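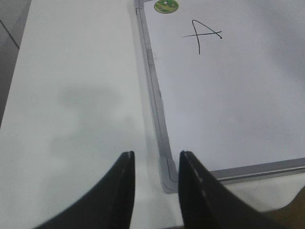
A small whiteboard with the letter A in black marker, at the Narura learning center.

The Narura learning center has placed 19 small whiteboards in its adult reading rooms, replacing the paper worksheets used in beginner classes. The boards went into use on Thursday and will remain in place through the end of the term.

Each board lies flat on the table so that a learner and a tutor can write on it from either side. Beginners start with single capital letters and move on to short words once they are comfortable with the marker.

“Many of our learners have not held a pen in years,” said Naledi Fourie, who coordinates the program. “A letter on a board can be changed in a second, and that takes the worry out of the first lessons.” 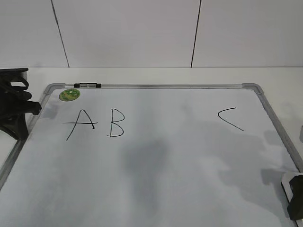 The center expects to save 370 sheets of paper a month. Classes are limited to eight learners, and the remaining boards are kept for evening sessions and for one-on-one tutoring.

Tutors have been asked to use thin black markers only and to wipe the boards at the end of every class – a dry eraser is enough on most days, with a damp cloth once a week for marks that linger.
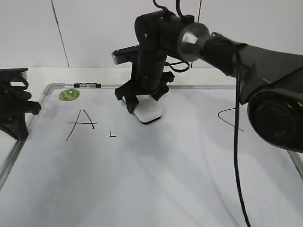

Palesa Radebe, who teaches the morning group, said the boards had already changed the pace of her lessons. Learners now write the same letter several times and compare their attempts with a partner.

Registration for the September classes is open at the front desk until 6 p.m. on weekdays. There is no fee, and all materials are provided.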